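로봇동아리 게시판 > 프로젝트 진행상황

제목: 책상 정리 과제, 상자 쪽 작업 올려봅니다 (조언 환영해요!)

작성자: 고무패드수집가
다들 저녁은 드셨나요? 지난번에 9월 과제 주제로 "책상 위 잡동사니 정리"를 골랐다고 했더니 다들 너무 쉬운 거 아니냐고 하셨는데요, 막상 해보니까 하나도 안 쉽습니다... 손으로 그리퍼를 잡고 시연 데이터를 모으는 조라서 모터 걱정은 없겠지 했는데, 물건마다 집는 각도가 다 달라서 손목이 먼저 항복할 것 같아요. Neema Minja 선배가 골판지 상자에 작은 물건을 담아 놓고 시작하라고 하셔서 그대로 했고, 저희 조 이름은 결국 Buvska로 정했습니다(투표에서 Trerkent가 아깝게 졌어요, 흑흑).

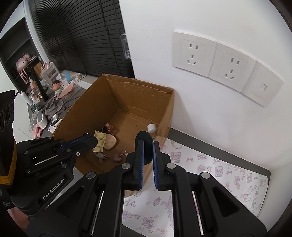

상자 앞에서 어두운 색 타원형 물건을 세워 잡은 모습. 파란 패드가 양쪽에 보입니다.

요즘 제일 고민인 건 상자 벽이에요. 안쪽에 붙은 물건을 집으려고 하면 손가락보다 넓은 링크 부분이 먼저 골판지에 닿아버리거든요. 상자를 눕히는 게 나을까요, 아니면 그냥 높이를 잘라낼까요?

작성자: 만두는찐만두
와, 패드에 골 있는 거 좋네요! 저희 조는 작년에 매끈한 패드로 버티다가 동그란 물건만 나오면 다 같이 한숨을 쉬었어요. 상자는 자르지 말고 그대로 쓰시길 권합니다. 벽에 부딪히는 것도 다 데이터라고 생각하면 마음이 편해요. 실제 집에 있는 상자가 로봇 편하라고 높이를 낮춰 주지는 않잖아요 ㅎㅎ

작성자: Lengyel조_막내
저는 반대요. 처음부터 벽이랑 씨름하면 시연이 들쭉날쭉해져서 나중에 학습시킬 때 고생합니다. 저희가 2000개 모았다가 상자 구간만 통째로 다시 찍었던 거 기억하시죠... 앞면만 낮춰서 안정적으로 모으고, 높은 상자는 다음 단계로 넘기세요.

작성자: 만두는찐만두
그건 상자 탓이라기보다 사람마다 잡는 버릇이 달라서 그랬던 것 같은데요? 그때 저도 도와드렸는데 제 것만 손목이 꺾여 있더라고요(죄송합니다).

작성자: 고무패드수집가
두 분 다 감사해요! 일단 상자는 그대로 두고, 벽에서 먼 물건부터 하는 걸로 타협하겠습니다. 그리고 납작한 물건도 같이 여쭤볼게요. 종이 매트 위에 집게 클립을 놓고 연습하는데 이게 은근히 까다로워요. 매트에 무늬가 많아서 바탕을 바꿔야 하나 싶기도 하고요. 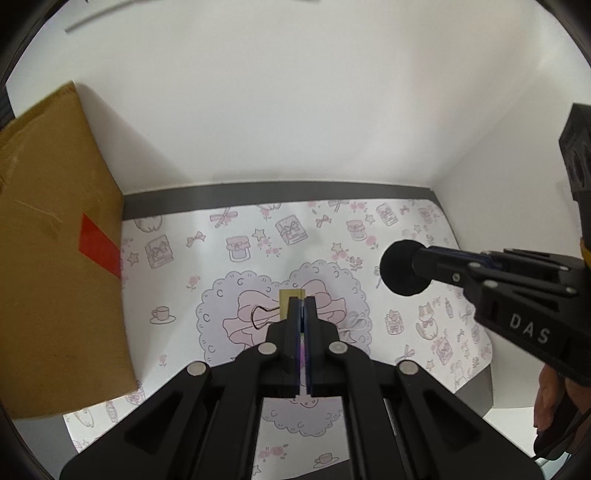
하트 무늬 가운데 놓인 집게 클립, 손가락 끝이 몸통에 닿을락 말락.

작성자: 느린납땜
무늬 있는 매트 찬성입니다. 흰 책상에서만 모으면 모델이 배경을 외워버려요. 저희 Terkonetti 과제 때 발표 날 책상보가 체크무늬라서 얼마나 당황했는지 몰라요. 다만 클립이 늘 하트 한가운데 있으면 그것도 외울 수 있으니까, 리본 위에도 놓고 찻잔 그림 위에도 놓고 조금씩 옮겨 주세요.

작성자: Lengyel조_막내
이건 저도 동의. 그런데 클립 방향은 어떻게 하고 계세요? 철사 고리가 왼쪽으로 나와 있는데, 고리가 손가락 쪽을 향할 때도 몸통을 잡을 건지 미리 정해두셔야 해요. 시연하는 사람끼리 기준이 다르면 2주 뒤에 꼭 후회합니다.

작성자: 고무패드수집가
아, 그 생각은 못 했어요! 저는 무조건 몸통파인데 같은 조 친구는 고리를 잡는 게 편하대요. 오늘 밤에 얘기해서 기준표를 만들어야겠네요.

작성자: Lotte_Vermeulen
지도 맡은 Lotte입니다. 글 재미있게 읽었어요. 기준표 만들면 게시판에도 꼭 올려 주세요, 다른 조도 쓰면 좋겠습니다. 몸통을 기본으로 하고 고리를 잡은 시연은 지우지 말고 따로 표시해 두면 나중에 비교할 거리가 생겨요. 상자 이야기는 만두 님과 막내 님 말이 다 일리가 있어서, 같은 물건으로 높은 상자와 낮은 상자를 나눠 모아 보고 결과로 이야기하면 어떨까요?

작성자: 만두는찐만두
저는 그래도 안 자르는 쪽에 한 표입니다 ㅎㅎ 낮은 상자 필요하시면 동아리방 선반에 하나 있어요. 제 이름 써 있는데 그냥 가져가세요.

작성자: 고무패드수집가
내일 오후에 가지러 갈게요, 감사합니다! 기준표는 쓰는 대로 댓글에 붙이겠습니다.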